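桌面机械臂抓取操作规范:我自己在用的一套做法

发布于2023年11月27日

大家好,又是我。上次写完接线那篇之后,好几位朋友留言问我,平时在桌上做抓取到底有没有一套固定的规矩。有的,而且改过好多版了!最早那一版是我和Duván Alvarado七月份在Wirnum的工作间里写的,当时只有一页纸,贴在墙上,后来越写越长,就变成了现在这个样子。

先说清楚,这不是什么正式标准,该看的机器人安全标准和厂家手册你还是得去看。我这套东西管的是小型桌面臂、两指夹爪、腕部带相机的情况,大机器请绕道。

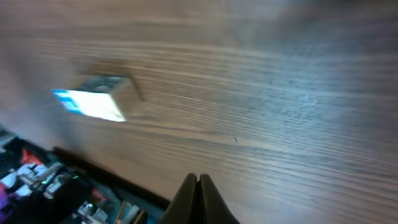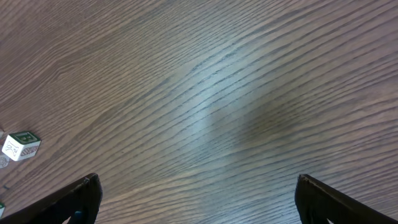

两张都是腕部相机的视角,木纹桌面,夹爪都没碰到东西,第一张两指并拢,第二张两指张开。

一、开工前先收拾桌面

我的习惯是桌面上只留这一轮要用的物件。扳手、螺丝、喝水的杯子,统统拿走。(杯子这条是Teófilo Rengifo加的,他坚持要写成单独一行,我没同意,所以放在括号里。)

碎屑也要擦。第一张图里桌面中间偏右有个小黑点,看着像碎屑什么的,这种东西人眼扫过去根本不在意,可是你要是拿图像做分割或者差分,它就有可能被当成一个目标。我现在开工前用干的超细纤维布顺着木纹擦一遍,擦完在相机画面里再看一眼,以画面为准。

桌子外面也别忘了。线缆和电路板放在臂能够到的范围以外,如果实在放不开,就在控制软件里把桌沿那一侧划成禁区。我划禁区的时候会比桌沿往里收5厘米,宁可少用一条桌面。

二、看反光,再定灯

木头桌面好看,但是上了漆的会反光,两张图里都能看到桌面上发白发蓝的那种光泽。第一张里盒子的白色那面还有点过曝,印刷的蓝色条纹倒是看得清楚。

我的做法是这样的:

先把臂移到准备姿态,打开相机画面,不要急着动。
看反光落在哪里。落在空桌面上可以接受,落在物件上就挪灯。
灯尽量从侧面打,前面加一层柔光纸,烘焙用的那种油纸也行,就是别贴着灯泡。
把曝光和白平衡锁死。自动曝光在臂移动的时候会跳来跳去,前后两帧颜色都对不上,特别烦人。
锁完之后把臂沿着工作路径慢慢走一遍,路上每个停顿点都看一眼画面。

有人问能不能直接铺一块哑光桌垫。当然能,而且省事很多!不过如果你的项目最后要在真实桌子上用,我建议桌垫和裸桌面都试。Londoño那个项目就是全程铺垫子调的,撤掉垫子之后又重新调了一遍阈值,我当时在旁边帮忙,调到很晚。

三、物件怎么摆

别每次都摆得方方正正的。像图里的小纸盒和字母积木都是斜着放的,这样侧面也能看到。我一般会让每个物件换几个角度,靠近夹爪的、偏左的、偏右的都要有。

摆的时候注意这几条:

物件不要压在桌沿上,夹爪下去的时候一碰就掉。
手从侧面伸进去摆,摆完把手完全收回来,再解除暂停。这一条没有商量的余地。
纸盒这类软的东西,先用手捏一捏,感觉一下能承多大的力,夹持力从最低档往上加。
带字带图案的积木,记下哪一面朝上。你现在觉得无所谓,等到后面分析失败原因的时候就会想知道了。
画面边上只露出一小截的东西,要么整个放进来,要么整个拿走。第二张图左边就有这种只露了一点点的,做识别的话标注起来很头疼,算不算一个目标,两个人能标出两种结果。

四、夹爪检查

每天第一次上电之后,空着手(我是说夹爪空着)做一次完整的开合。张到最大,停2秒,再合到底,停一下。两根手指应该同时到位,声音均匀,没有咔哒声。

然后看指尖。第二张里左边那根手指表面有淡淡的擦痕,边上也有一圈颜色发浅的磨痕,这种程度我自己是继续用的,但会写进记录。如果摸上去有毛刺,或者防滑垫翘边了,就换。我用的备件盒是Ciltau的,格子够深,指尖放进去不会互相磕。

检查指尖一定要先断开动力,不要只点软件里的暂停!我见过有人一只手捏着指尖,另一只手去够鼠标,想起来都后背发凉。

五、接近和抓取

好,终于到动的时候了。

第一步,让臂停在物件上方比较高的位置,夹爪先张开。不要一边下降一边张开,新手特别喜欢这么写,为了省那一点点时间。

第二步,水平对准。这时候画面里目标应该大致落在两指之间的空当里。要是它还远远地偏在一边,就别下降,先平移。

第三步,降到离桌面2厘米的高度停住,再确认一次。这里的速度我设得很低,低到旁边看的人会着急的那种。

第四步,下降到位,合拢,等力反馈稳定下来再提起。提起之后再停一下,看物件有没有往下滑。

放下的时候倒过来走一遍就行,唯一要留意的是松开之后先垂直抬起,再平移,不然手指会把刚放好的东西带倒。

急停按钮全程放在操作的人够得着的地方,谁操作就放在谁手边。换人操作的话,先口头交接,再把按钮递过去。我们用的记录软件是Prollent,里面可以设一个“换人”的标记,点一下就行,很方便。

六、记录

我知道大家都不爱写记录,我也不爱。但是至少写这些吧:谁在操作,用的哪副指尖,灯的位置,曝光锁在什么值,桌面上放了什么,哪几次失败了,失败的时候是滑了、偏了还是撞了。

我的规定是一轮最多100次抓取,到了就停,哪怕状态很好也停。停下来重新看指尖、擦桌面、核对相机标定,然后再开下一轮。Duván一开始嫌这样太慢,老想把几轮连着跑,后来我们各退一步,复位可以用脚本,检查必须人来做。

失败的那几次不要删!很多人觉得难看就删掉了,等到要找规律的时候手上全是成功的,什么也看不出来。

七、收工

夹爪里不要留着东西过夜。臂回到停放姿态,断动力,再断控制器的电,顺序别反(以你那台机器的手册为准)。镜头盖上防尘盖,物件收回盒子里,积木和纸盒分开放,免得盒子被压变形,下次拿出来形状都不一样了。

标定那一块我没展开写,内容太多,准备单独写一篇。想先看哪部分可以在下面留言,手眼标定和相机内参我都会讲到。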